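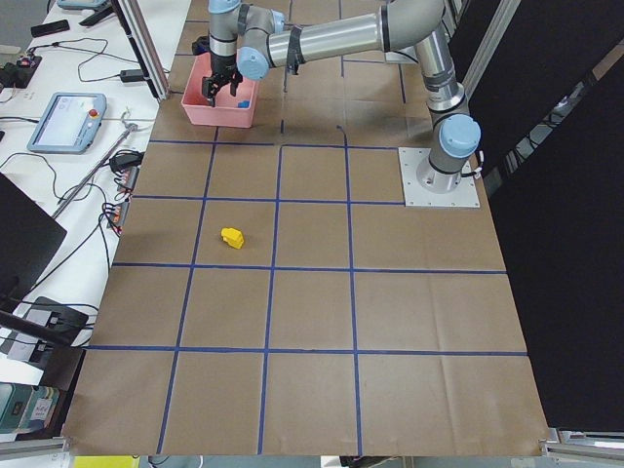
The long table at Skanville: brown paper, blue tape, the pink bin and one yellow piece on the grid.

Skanville gallery: The long table
Page put together by Baltazar Contreras, October 2018

This page of the gallery is about the covered table in the back room at Skanville, with notes on the paper, the tape and the bins for anyone who wants to set up something similar. The other tables in the building have their own pages. Click on the picture for the full-size version.

The covering
Brown kraft paper, from a 100 metre roll. It goes over the whole top and hangs down at the front. We used to trim it flush with the table, but the cut edge lifted and caught on sleeves, so now it is left long.
The paper creases, and you can see fold lines in the cells nearest the front. Ironing on a low setting takes out most of them if it is done before the tape goes down. We only bothered once. Small pieces sit perfectly well on a crease, although round ones will sometimes settle against it.
Before paper we had a white vinyl cloth. It wiped clean easily but the ceiling lights shone back off it, and pale pieces were hard to pick out. Brown suits most of the colours we have. The exceptions are the tan and dark brown blocks, which now live at Foley.

The grid
Dark blue tape, laid in four columns across the table with rows down its length. The cells are roughly square. They were marked in pencil first, using a cardboard square and a long rule, and the pencil was then covered by the tape.
Lay the long strips first. Fix one end, walk the roll down to the other end, pull it just tight and press it down from the middle outwards. If you pull hard the tape shrinks back overnight and puckers the paper. The short strips go over the top.
It is worth standing at the end of the table and looking down the lines before pressing anything hard. A strip that is out by a finger's width looks fine from the side and very crooked from the end.
Allum have a version with the cells numbered in marker pen. We left ours plain and call the cells by column and row, starting from the front left.

The bin
Pink plastic, rectangular, with sides that lean out a little. In this picture it is up at the far left of the grid with a small bright blue piece in it, and it rests across one of the tape lines. It is light enough to slide if it is knocked.
The bins came from Zarkance as part of a mixed box. The pink one is used more than the rest, mostly on account of its size. It washes in warm water with a bit of washing-up liquid. Don't use anything scratchy on it, as the inside marks easily and the marks hold dust.

The pieces
There is a small yellow one by itself in a cell over on the left, and a small dark one on the paper behind the bin. Yellow shows up well against the brown, even from the doorway. Dark pieces are the ones that get missed at the end of the day, so go round the back of the bin before you switch the lights off.
The full set is 336 pieces and is kept in the cupboard under the window, sorted by colour. Please bring out only what you need and put the lid back on the box. Odd pieces found on the floor go in the jar by the door.

Tidying up
Pieces first, then the bins, then a soft brush over the paper from the far end towards you. Hold a dustpan under the overhang. Don't use a damp cloth on the paper. It cockles and stays that way.
Tape that has started to lift can be pressed back once. After that, cut out the bad length with a sharp knife, going lightly so that you don't go through the paper, and lay a new strip with a small overlap at each end. Old tape comes off more cleanly if you pull it back flat along itself.
The whole covering takes two people 90 minutes to change, most of it taping. The last full change was in June. We will do it again when the front corners wear through.

Borrowing the layout
A drawing of the grid is pinned up inside the cupboard door and you are welcome to copy it. Foley did theirs on a shorter table by leaving off the last rows and keeping the cells the same size. Anyone wanting paper from our roll should ask Baltazar first, as there is less left on it than it looks.

Back to gallery index
Next page: Shelves and drawers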